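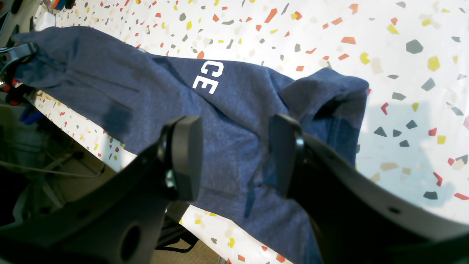
How do you fold a thick sweatshirt so the lettering doesn't crack (and it still fits in the drawer)?

Posted in Laundry & Closets

Rekha Shakya

Okay, so this is a very small problem but it has been bugging me since July and I figure somebody on here has opinions. I have one of those heathered navy sweatshirts, the heavy fleecy kind, with big white block letters across it. I love it. I wear it way too much. But every time I fold it the letters end up bent right across the middle, and then it goes into the drawer with six other things squashed on top, and when I pull it out there's a hard line through the lettering. On my old gray one the print started to flake along that exact line, and I'd really like this one to last longer.

Other stuff that might matter: the drawer is a Sárközi dresser drawer, 18 inches front to back inside, and it's not very deep. If I do the fold my mom taught me (sleeves behind, then in half, then in half again) I get this fat little pillow that catches on the frame when I close it. If I fold it flatter it's too long. Hanging isn't great either because the closet is the tiny one under the stairs and it's already jammed with coats.

I've been folding on the kitchen table because the bed is too soft and everything slides around. It's better, but the sleeves still bunch up on me and I end up with a lump on one side. Do I iron it first? Do I roll it? My sister rolls everything and her drawers look amazing, but she doesn't own anything this thick.

Also, is there any saving the old gray one? The letters are cracked but still mostly there.

Thanks in advance!

marnie_b

Ooh, I have feelings about this. I worked folding tables at Clillside for two winters and we did sweatshirts all day long, so I can probably fold one in my sleep.

First, you're right to use a table. Keep doing that. Lay it face DOWN, letters against the tabletop, and before you fold anything, grab the hem and give the whole thing a little tug toward you so the body flattens out. Then run your hands from the middle out to the sides. The lump you're getting is almost always the sleeve seam, which likes to twist. Pick up each sleeve by the cuff and let it hang for a second, it'll untwist itself, and then lay it back down.

Now bring one side in toward the middle, about a third of the way, and fold that sleeve straight down so it runs alongside the body. Don't cross it over to the other side! That's where people get their pillow. Do the same with the other side so the two sleeves lie next to each other and aren't stacked. If yours has a hood, fold it down flat onto the back at this point.

Then the part you care about. Turn up the hem first, just a few inches, and see where the bottom of the letters is (you can peek underneath). You want your fold to land below the print. On most sweatshirts the lettering sits high on the chest, so if you bring the bottom up to just under the letters and then fold once more to meet the collar, the whole word ends up on the front panel, facing up, with no crease in it. If your letters go super wide, they're going to wrap around the sides a bit whatever you do. In that case make the side folds narrower so the package is wider. With an 18 inch drawer you've got room to turn it sideways.

And then stand it up on its edge in the drawer! Like files. Nothing sits on top of it, so nothing presses a line into it. If it's still too tall, it goes on the shelf, sorry. Thick fleece has its limits.

No ironing over the letters, please. If it's really wrinkled, flip it inside out and go low.

Dale in the garage

just roll it. been rolling mine for years, never had a problem. the ones with the cracked letters are the ones my wife puts in the dryer

tuppence70

I'm going to half agree with Dale. I don't think the folding is what's killing your print, or at least it isn't doing it alone. Heat is much harder on those letters. I had a Clernetden track sweatshirt from school that I folded any old way for ages and the letters were fine, and then we moved to a place with a dryer that ran like a furnace and it looked like a dry riverbed by spring.

What I do now: inside out, cold water, and I hang it over the shower rod with the sleeves hanging down. Takes forever to dry, I won't lie, especially around the cuffs. If you're in a hurry you can do the dryer on the no-heat setting for a bit at the end to fluff it up, still inside out.

I do disagree on rolling though. If you roll it tight with the letters on the outside you're stretching them, and with the letters on the inside you're crunching them up. Loose roll, maybe. But a loose roll of thick fleece is basically a sleeping bag and it won't fit in a shallow drawer. I tried it in mine and had to take two other sweaters out.

marnie_b's fold is pretty much how I do it, except I leave my sleeves for last. Matter of taste.

For the old gray one, some people put parchment paper over the letters and press them with an iron so the print softens and sticks back down. I tried it once, on a kid's shirt from the Kulusus camp, and it helped the small cracks and did nothing for the big ones. I also left it a second too long on one corner and got a shiny spot. So test the very edge of a letter first and go in short presses. Or do what I did with mine and make it the painting shirt.

Rekha Shakya

Thank you all!! Tried marnie's way on the table just now and the letters are flat on the front, no line through them. I had been crossing the sleeves all this time, so there's my pillow. It does stand up in the drawer but I had to move the pajamas to the one below.

Going to try the parchment thing on the gray one this weekend. And yes Dale, I have been using the dryer, on high. I'll stop.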